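Write the rules where the arm can see them

I've been arguing with Orhun Akgül about tags for the best part of two years now, and I'd like to have the argument in public for once.
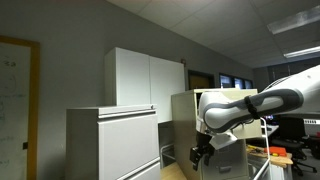

His view is that a rule belongs in the binder. Ours is the Eretia binder (named after the old project, don't ask) and it runs to 17 sections, every one of them sensible. Mine is that a rule belongs within arm's reach of the person about to break it. If a joint has a speed limit this week, I want that on a bit of paper tied to the thing itself, with a date and initials, and I want it gone the day the limit goes.

Orhun says paper tags fall off, and people stop reading them after a fortnight. Fair enough! I've walked past my own handwriting plenty of times. But I've also watched a very bright new starter at Irko spend a whole morning looking for section 12, while the arm sat there powered up and ready to go.

The other thing I'd fight for is two people for any change to the safety settings. One makes the change, one reads it back out loud. It feels daft the first few times, I know. Diarmuid Hayes brought it in at Esonov last September and got a lot of groaning for it, mostly from me, and I now do it even for small stuff like a new gripper payload.

And please, can we stop treating the whiteboard as a record? It's lovely for thinking (I do all mine there) but a stop distance scribbled in green pen gets wiped by someone's sleeve. Put it in the log. Ours is up to entry 3,781 and most of them are dull as anything, which suits me fine.

Orhun has promised a reply. He'll want it filed in the binder, I expect.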